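Coat of arms of Wekdale
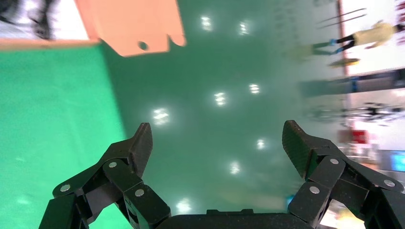
Two-fingered gripper, fingers open.

The coat of arms of Wekdale is the official heraldic emblem of the town of Wekdale and of its council. It shows a silver bridge on a blue field beneath a gold chief bearing three black millstones. The present version was drawn by Eskil Sjögren and replaced an older design based on the town seal.

Blazon

The arms are formally described as follows:

Azure, a bridge of two arches Argent, masoned Sable, issuing from water in base barry wavy Argent and Azure; on a chief Or three millstones Sable. Above the shield is placed a mural crown Argent. On a scroll below the shield the motto "Pons et Mola".

The motto is Latin for "Bridge and Mill". The blazon alone has legal force. Any drawing that follows it is a valid version of the arms, and the shape of the shield, the shades of color and the number of wavy bars may differ from one artist to another.

Elements

The bridge stands for the Alline Bridge, which crosses the Rorkemar River below the market square. The real bridge has six arches. Two were chosen for the shield so that the stonework would stay clear at the size of a letterhead or a lapel badge.

The millstones stand for the grain mills at Upper Mill, Lower Mill and Cavalcanti's Yard, named after the family that held the lease. Each stone is drawn flat with a square hole at the center and curved grooves. In early drafts the holes were filled with an iron support called a millrind, a common heraldic charge in its own right. It was dropped after the heraldic adviser, Bohumila Beneš, pointed out that three millrinds on a gold chief already belonged to a private family.

The mural crown is a band of masonry with battlements along its top. Local rules for its use changed several times, and older drawings show it with differing numbers of towers.

History

Town seal

The oldest known emblem is a wax seal attached to a grazing agreement, item 259 in the town archive. It is round and shows a bridge with a gatehouse at its left end. The lettering around the rim is damaged, and only the first four letters of the town name can be read. A second impression, item 236, was made from a different die and has no gatehouse. The order in which the two dies were cut is disputed. Khadija Ashour, who cataloged the seals, placed the gatehouse die first on the basis of its lettering. Giang Vi argued for the reverse order and took the gatehouse to be a later addition, copied from the tower put up after the flood.

First shield

The council began using a shield without authority when it ordered new chains of office. The engraver placed the bridge from the seal on a red field and added a green base. Red was never used by the town before that order, and it may have been the engraver's own choice. The red shield was painted over the door of the town hall, where it remains. It also appears on cast-iron drain covers in the older streets – in relief only, with no color shown.

Present arms

The union of Wekdale with the parish of Alline made a new emblem necessary, as the parish owned one end of the bridge and all of the mills. Sjögren submitted designs on blue, green and black fields. The black design was withdrawn because the masonry lines could not be seen in small prints. The council approved the blue design, and the artwork was revised once before registration to widen the river.

Usage

The full achievement, with crown and motto, is reserved for the council, the mayor and official documents. Schools and clubs may use the shield alone if they have written consent. Businesses may not use either. A simplified badge, made up of one black millstone on a gold disk, is open to all residents and is often seen on shop windows and sports kit.

The color sheet was reissued on Mar 27, 2020, with a slightly darker blue. The earlier shade had printed as purple on uncoated paper. Stock carrying the old shade was not recalled.

Flag

The town flag is a banner of arms, meaning that the design of the shield fills the whole cloth. The gold band takes up the top third. Ngọc Kim prepared the flag drawing and spaced the millstones farther apart than on the shield to suit the wider shape. The crown and motto do not appear on the flag.

Similar arms

Bridges are frequent in the arms of river towns, and several shields in the region combine a bridge with wavy bars. The combination of a bridge with millstones is less common. The arms of the former Rorkemar Drainage Board had one millstone between two reeds and passed out of use when the board was dissolved.

See also

Alline Bridge
Canting arms
Mural crown
Seals of Wekdale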